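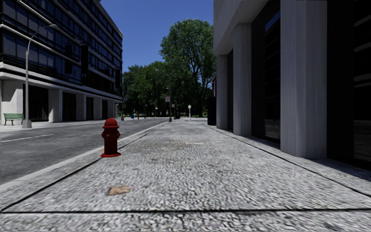

Rebuilding my town's temperature record, part 1. The airport station, Tunstall, has 42 years of daily lows and one site move, in February, with no overlap between the old sensor and the new one. The move took it from a mowed field to the edge of a parking lot. What sits under and beside a sensor matters: a wide granite-like sidewalk, speckled light and dark grey, will absorb and give back heat on a different schedule than grass. The published metadata has one line on this: "relocated."

2/ Raw file has 2,259 missing or flagged days. Most are single days. The long gaps are in winter, so a plain annual mean of whatever is left runs warm. I compute monthly means first, drop any month missing more than five days, then average the months.

3/ Reference station is Rolix, elevation 700 feet. Tunstall is at 590. I don't correct for the difference because I only use the anomaly at each site against its own base period. A fixed offset drops out.

4/ Difference series, Tunstall minus Rolix: flat up to the move, then a step up in the lows. The highs show much less. That pattern fits a change in surroundings, but it also fits a change in time of observation, and the log doesn't say when the observer read the instrument.

5/ Ran it through Filtier with default settings. It finds the step and also a second break I can't match to anything in the station history. Leaving the second one in for now, marked unconfirmed.

6/ Correction to my post of 5/4/25: the Desine plot used calendar years and the Tunstall plot used December to November. The two trends were not comparable. Replotted both on calendar years.

7/ Next is the observation time problem. If anyone has scans of the paper forms for Tunstall from before the move, I would like to see the column with the reading hour.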